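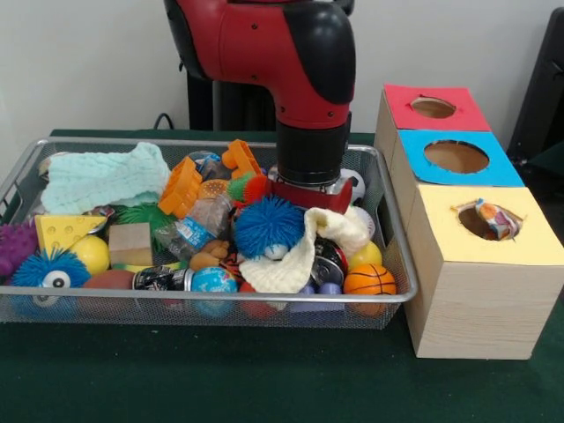

The sorting bench: wire basket of toys, box with three colored openings.

Wunent sorting study: questions we keep getting

Does the 1224 figure mean it works?
It means we logged 1224 attempts. An attempt is one reach into the basket, good or bad. Please stop quoting it as a success count.

Why toys?
They're cheap, and they come in awkward shapes. A spiky ball and a knitted cloth ask different things of a gripper. Whether any of that carries over to a warehouse is a separate claim, and we haven't tested it.

Is pretraining on the Prekwood data what made the difference?
Maybe. The pretrained version beat the plain one on hard objects, but the gap came mostly from 2 of the 16 object types. Take those out and I wouldn't bet lunch on it.

How many attempts were held back for testing?
Over 200. That sounds like plenty until you split it by object type.

What counts as a success?
The item goes fully through the hole. Stuck halfway is a failure. An early draft scored partial insertions as wins – that table has been pulled.

Has anyone repeated it?
Ogola is trying on a different arm, with results due in July. Until then, treat this as one lab's result on one table.

Can I use the method in my product?
You can try. The Vustdale release has the code and the full failure log. Read the log first.

Who answers these?
Idrisa Mollel. Last updated Thursday, March 28, 2024.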